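Keeping a home blood pressure record the clinic can use
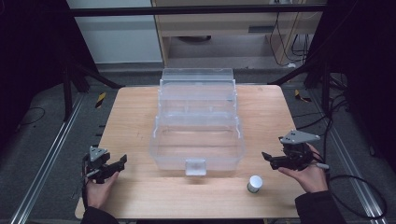

The clinic in Pestport asked me in January for a fortnight of home readings before they would decide about my tablets. I had been taking readings for months, but on no fixed plan, and the nurse could do little with them. I have since settled on a routine, set down below for anyone who has been given the same instruction and a blank sheet of paper.

The monitor is a Raltar upper-arm model. I tried a wrist one first and the results moved by as much as 15 points depending on where I rested my hand. The upper-arm cuff is less convenient to put on but far more consistent. Cuff size matters more than I had assumed. The leaflet gives a range in centimetres, measured round the middle of the upper arm, and the standard cuff starts at 22. My mother is below that and needs the small one, sold separately.

Readings are taken at 7 in the morning, before breakfast and before tablets, and again at 7 in the evening. I empty my bladder, sit at the table with my back supported and both feet flat, and wait five minutes without talking or reading. The arm rests at heart height, which on my chair means a folded towel under the elbow. The cuff goes on bare skin. I take 2 readings, a minute apart, and write down both, including any I don't like the look of. The clinic does the averaging.

The sheet has five columns: time, upper figure, lower figure, pulse, remarks. Remarks are short. "Bad night" or "cold tablets" is enough. I began with an app called Sorevero, which draws a tidy graph, but the surgery could not open the file it exports and the receptionist ended up asking me to copy everything out by hand. Paper from the start would have saved an evening.

Some things I changed along the way. Coffee is now after the morning reading. I had been measuring straight after climbing the stairs, and moving the monitor to the ground floor dealt with that. I also replaced the batteries, as the pump had become slow and the machine gave two error codes in one week.

The first sheet ran to 56 readings over fourteen days. I handed it in at the desk and had a call back the same afternoon. The dose stays as it is, with another fortnight of readings to be done in the summer. The pharmacy on Tesfamariam Road will check a home monitor against their own if you take it in, and I intend to do that before the next round. The memory on the Raltar holds 200 readings and then overwrites the oldest, so copy them off before then if you rely on it.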